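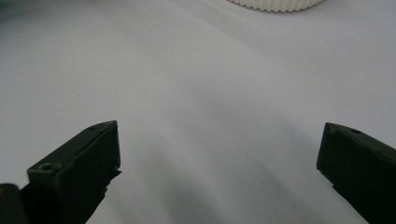 Work in this period went mainly into the part of Tavon that decides when the fingers should start to close. The old version took the target position from the last good detection and closed on a timer, and it failed whenever the detection was stale. The new version scores every image from the gripper camera and holds the fingers open until the target is between them. The difficult views are the ones early in an approach, with the dark fingers apart, nothing between them but pale surface, and only the lower rim of a white ribbed object showing at the top, nearer the right finger than the left. The correct output for a view like that is "target partly visible, keep moving, do not close." In April the software got most of these wrong. It now gets most of them right, with the exceptions listed under Perception.

We use cookies to remember your settings and to count visits. Accept | Decline | Cookie policy

Search reports Go

Tavon: second progress report to Prostance
Prepared by Sarahí Gallegos, Clultgate
19 November 2018

Perception

Getsemaní Ventura finished the new segmentation model and it has replaced the old one on the bench machine. The training set has 600 labeled approaches made with the hand-held gripper. We kept 103 approaches out of training for testing, and all results in this section come from those.

The model finds the target before the final third of the approach in 84 percent of the test set. The plan called for 80 percent. Most of the remaining misses fall into two groups:

- Pale objects on pale cloth. The outline is weak and the model sometimes joins the object to the background. Ribbed or textured walls help, since the grooves give it edges to work with. Smooth white items are still poor.
- Soft shadows. Wide, blurred bands of shade on the cloth were being reported as flat objects, especially between the fingers. We added shadow examples to the training data and the false reports dropped by more than half. They have not gone away.

The finger mask was also rebuilt. The previous mask was a fixed shape drawn by hand, and it was wrong by several pixels any time the camera was removed and put back. Tavon now fits the mask at startup from the finger outlines and the screw holes. It takes a few seconds. If the fit is bad the software stops and asks for the camera to be checked.

Control

Emiliano Orellana moved the close decision out of the motion script and into its own process. This was not in the original plan. We did it because the two kept waiting on each other, and the delay from image to command was changing from run to run. The worst delay we measured before the change was 229 milliseconds. After the change it is under 90, and it stays close to the average.

The "hold open" state is new. If the target leaves the view during an approach, the arm slows and keeps the fingers apart for up to two seconds while the model looks again. After that it backs off along the same path. Some people watching the demo read the pause as a fault, so we may add a message on the operator screen.

Planning

This is the part that is behind. Melquiades Hinojosa was due to deliver the approach planner with view limits, meaning a planner that keeps the target in the camera view for as long as it can. The first version works in simulation but is too slow to use on the arm. It plans well for single objects and badly when there is a second object close by. We have cut the number of candidate paths and expect a usable version four weeks later than scheduled. Until then the arm uses straight-line approaches.

Tooling

Karla Cárdenas wrote a replay tool that steps through any stored run and shows the image, the mask, the score and the command side by side. We should have built it at the start. It has turned up 184 mislabeled images so far, nearly all of them marked "empty" when part of an object was showing at the top of the view. Those labels have been corrected and the model retrained. The figures above are from the retrained model.

Run files are now named by date and bench, and the old ones were converted. Two early sessions could not be converted because the calibration file was missing. We are not using them.

Budget and staffing

Spending is within the approved amount. The delay in planning moves part of the arm time into the next period but does not raise the total. No change in staff.

Next period

1. Planner with view limits running on the arm.
2. More approaches with smooth white and light gray objects on light cloth.
3. Close decision tested on the second gripper, which has shorter fingers.
4. Replay tool installed at the partner bench.

Decision needed from Prostance

Item 3 needs the second gripper for longer than the loan agreement allows. Please let us know whether the loan can be extended, or whether we should move that test to the end of the project.

Contact: Sarahí Gallegos, Clultgate project office
© 2018 Clultgate. All rights reserved. | Back to top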